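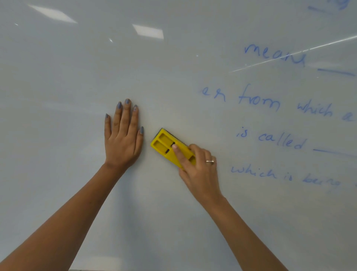

Left hand steadies, right hand wipes: the whiteboard task at Eselwood robotics club

Wiping the board: is it really a robot job?

Members who have read past newsletters will know that this column does not get excited easily. It did not get excited about the sock folding, and it was only mildly warm about the cup stacking. So when the club voted in March to make whiteboard cleaning its entry for the Grinia student challenge, I had my doubts, and I still have most of them.

The idea is simple enough. People wipe a board, the wiping is recorded from head height, and a program the students are calling Fomska is supposed to learn from the recordings how two arms should share the job. One hand is pressed flat on the board to keep it still. The other holds the eraser and does the work. The club has 34 recordings so far, cut up into 2748 short clips, and every one of those clips has to be labelled by a person sitting at a laptop after lessons. I would like to see that figure on the poster next to the words "labour saving".

To be fair to the students, they picked a harder task than it sounds. A shiny board throws the ceiling lights straight back at you, and the program has a habit of treating a bright patch as something that needs cleaning. In one trial run the Tkachenko arms (two of them, second-hand, one with a stiff elbow) spent most of a session rubbing at a reflection. Blue ink that has been half wiped is the other headache. Is a faded word still a word? The labelling group argued over that for a whole meeting and ended up with a third label, "smudged", which I suspect means "we don't know either".

The writing on the boards is at least useful. The students wanted real classroom text instead of scribble, so they put up fill-in-the-blank sentences, the sort with "is called" and then a long line to write on. I asked whether anyone was learning the definitions while they were at it. The answer was vague.

My main complaint is about pressure. A person feels how hard they are pushing. A recording from above shows where the fingers are and nothing of how much weight is behind them. The club's answer is that the arms can find the right pressure by trial and error. Perhaps they can. So far the trials have produced up to 30 seconds of decent wiping at a stretch, followed by the eraser skating off sideways. I have seen better from children in a hurry to get to lunch, and they did not need charging first.

There are things I will grant. The record keeping is far better than last year, when half the results were kept on the back of an envelope. The younger members are doing proper jobs and not just fetching cables. And the group has agreed to test on a board the program has never met before, which the sock folders never dared to do.

The next session is in the usual room, after lessons. Bring your own laptop if you are willing to label clips. Spare erasers would also be welcome, and so would anyone who can look at that elbow.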